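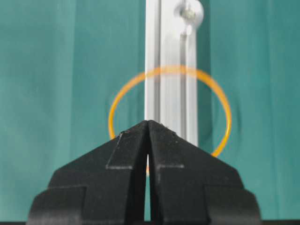

Who is playing the sister in Tillow? Cherry Mae Padilla, and she got the part after reading just 4 pages of the script out loud in a hallway.

April
By the Film Desk

I've been nagging the people at Dagdag for this news for weeks, so forgive me if I'm a little giddy! Tillow is the thriller set in Lodanthorpe, the harbor town where two sisters run a failing ferry (and, it's fairly clear from the script, a failing smuggling business on the side). More than 100 women read for the younger one. Padilla was in the building to audition for something else.

"I thought they wanted me to move my car," she told me over the phone on Sunday, laughing so hard I had to ask her to repeat it.

I first saw her in Toltel, a tiny stage comedy that ran in an 80-seat room above a bakery, and I went back twice – once with my mother, who still quotes it. She has this way of going quiet right before a punch line that makes you lean in.

The shoot starts with the ferry scenes, all of them at night. Padilla gets seasick, she says, and has already bought the ginger candy. The older sister hasn't been cast yet. I have my own pick and I've been told, politely, to stop emailing it in.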